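I finally made it out to the Garside open house, after putting it off since January because it's a long drive and I already own more fabric than I should. Well, I came home with more fabric.

Garside is the old mill building where Masero does its cutting and dyeing, and a few times a year they let people like me wander through. I went with Dorothy Lockwood from my Tuesday sewing group, and we paid 5 dollars each at the door, which you get back if you buy anything (we did, obviously).

The first floor is all bolts. The tag on the rack said 2,723 yards of canvas alone, and I wanted to pet every one! Nga Hầu runs the cutting table and she showed us how she lays out a tote pattern so the straps come out of the leftover edge. I've been cutting my straps first all these years and wasting a strip every time. 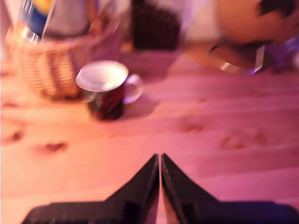
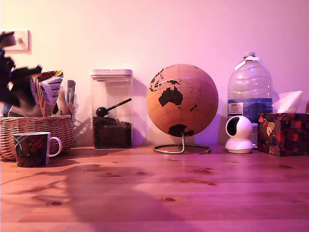
Wooden tabletops, August 1, 2021

Upstairs was the dye room, and it was HOT. Hatem Ait Brahim let us try a small swatch each in a color they call Distura, sort of a dusty plum. Mine came out streaky, Dorothy's came out perfect, and I'm not going to talk about it. He said to soak the cotton overnight next time and stir more than you think you need to.

The remnant room is at the back past the stairs, and it's easy to miss. Pieces are sold by weight, so bring your own bag. I got a nearly 800 gram bundle of lining cotton plus one piece of waxed canvas that's already cut out for a tool roll. There's a little sign-up sheet by the register for the zipper class with Jade Whiteley. I put my name down for the next one, and Dorothy says she'll drive.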